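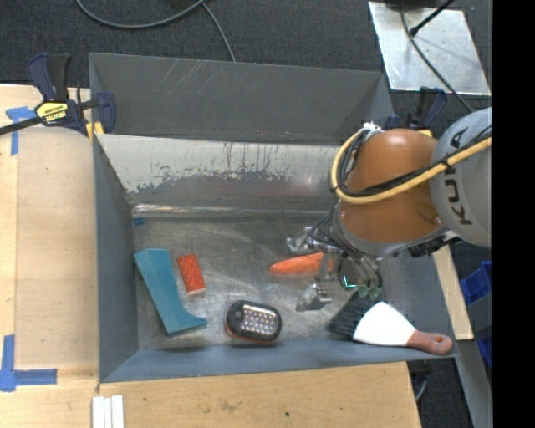
## 4. Setting up and running a bin-picking trial

This section covers one full trial of the Allent regrasp method, from placing the bin to saving the log. It assumes the arm has been powered up and homed (Section 2) and that the hand passed its finger check (Section 3). If you only want to replay a saved trial, skip to Section 6.

The method works on mixed household and shop items lying loose in a metal bin. A learned policy proposes a grasp, the hand closes, and a second model judges from the finger readings whether the object is held well enough to lift. If it isn't, the hand opens slightly, shifts, and tries again without leaving the bin. The results in the Tedside report came from trials run in the way described here, so please follow the order of the steps if you want numbers you can compare.

### 4.1 Before you start

You need:

- the sheet-metal bin and two bar clamps
- blue tape
- one object set (see 4.3)
- the operator laptop with the Bramwell control software
- the enabling switch, on its long cable

**Caution:** Keep hands out of the bin whenever the arm is enabled, including while it is paused. A paused arm can still move to hold its position.

### 4.2 Fix the bin in place

1. Set the bin on the table with the low wall toward the front. The tall back panel goes on the side facing away from the operator.
2. Line up the bin with the blue tape marks on the table. If a mark has lifted, press it down or replace it before going on.
3. Fit one bar clamp at each rear corner of the bin. Tighten until the bin doesn't shift when you push on the front wall with the flat of your hand.
4. Turn the clamp handles so they point up.
5. Open **Setup > Bin** in Bramwell and run **Touch test**. The hand lowers to the bin floor and then to each wall in turn.
6. Compare the four wall readings with the stored values. If any reading differs by more than 3 mm, loosen the clamps, reseat the bin and repeat step 5.

**Note:** The bin floor is bare metal and reflects the overhead lights. Leave it that way. We tried a matte liner early on and the depth readings were cleaner, but objects no longer slid when a finger pushed them, and sliding is part of what the method has to deal with.

### 4.3 Load the objects

Object sets are listed in the Sokel object sheet. A set mixes shapes on purpose: something tapered, such as a carrot; something flat and hard to get under, such as a scraper; something smooth and rounded, such as an LED work light; and something small and blocky. Soft or mesh-like items go in the harder sets.

1. Put the arm in **Park** and release the enabling switch.
2. Place all the objects from the set in a tub and tip them into the bin from just above the front wall.
3. Leave them where they land. Don't straighten, turn or separate anything.
4. If an object ends up outside the bin, pick up everything and tip the set in again.
5. Check that nothing stands higher than the back panel.

An object may come to rest against a wall or lean over a corner, with a handle on the front wall. These are valid starts. Past operators tended to nudge such objects back toward the middle, and the success rate went up for reasons unrelated to the policy.

**Caution:** Blades go in last. Set the scraper down by its handle and let go. This is the one exception to step 2.

### 4.4 Check the arm cables

The cables run along the outside of the arm and move with it. Most of the trials we have had to throw out were lost to a cable problem.

1. With the arm in **Park**, follow the yellow cable along the arm by eye. It should make a loose curve with no sharp bend.
2. Look at each place where the black cable is tied to it. Replace any tie that has slipped.
3. Check that the thin wires at the wrist hang clear of the fingers.
4. Press each green connector on the hand gently to seat it.
5. Jog the last joint 90 degrees each way at slow speed. Stop if a cable goes tight.

### 4.5 Run the trial

1. Pick up the enabling switch and hold it in the middle position.
2. In Bramwell, choose **Trial > New** and enter the object set number.
3. Choose the mode:
 - **Regrasp** – the full method
 - **Single** – one grasp attempt, then lift, with no second model
 - **Random** – baseline, grasp points drawn at random on visible surfaces
4. Set **Attempt limit** to 20 and **Time limit** to 60 seconds per object. These are the values used in the report.
5. Press **Start**. The arm moves over the bin and lowers the hand toward the first target.
6. Watch the bin, with one hand near the stop button. Bramwell records everything on the screen, so there is no need to follow it live.
7. When the arm returns to **Park**, release the switch.

In **Regrasp** mode the hand may stay low in the bin for a long time with its fingers on either side of an object. Let it work. Many of the small shifts look like hesitation, and stopping the trial at this point marks the attempt as failed.

**When to stop the arm:**

- a finger is pressed against a wall and the arm keeps pushing
- a wire is caught under an object or between two fingers
- the bin moves against the tape marks
- a blade is lifted with its edge toward the operator

**Note:** An object that is dropped back into the bin counts as still in play. An object dropped outside it is scored as a loss. Leave it on the floor until the trial ends.

### 4.6 Score and save

Bramwell scores each lift from the hand readings, but it can't tell which object was lifted. That part is entered by the operator.

1. Open **Trial > Score**.
2. For each lift, choose the object name from the list. Use **Two or more** if the hand brought up several objects together.
3. Mark **Wall contact** if a finger touched a wall during that attempt.
4. Add a comment if you stopped the arm, and give the reason from the list in 4.5.
5. Press **Save**. The log goes to the Tedside folder with the mode and set number in its name.

Score straight after the trial. If several trials are scored together at the end of a session, the wall contact marks are not reliable.

### 4.7 Common problems

**The touch test fails on one wall only.** Check the clamp nearest that wall. An overtightened clamp can pull the sheet metal inward.

**The policy keeps choosing an empty patch of floor.** Reflections are the usual cause. Turn off the lamp nearest the table and run **Setup > Background** with the bin empty.

**The second model rejects every grasp.** Re-zero the finger readings with the hand open and touching nothing. If the problem is still there, go back to Section 3.

**The carrot slips out on every lift.** Replace it. Carrots dry out and bend after a few sessions, and a limp one is not comparable with the earlier runs. Note the change in the Sokel sheet.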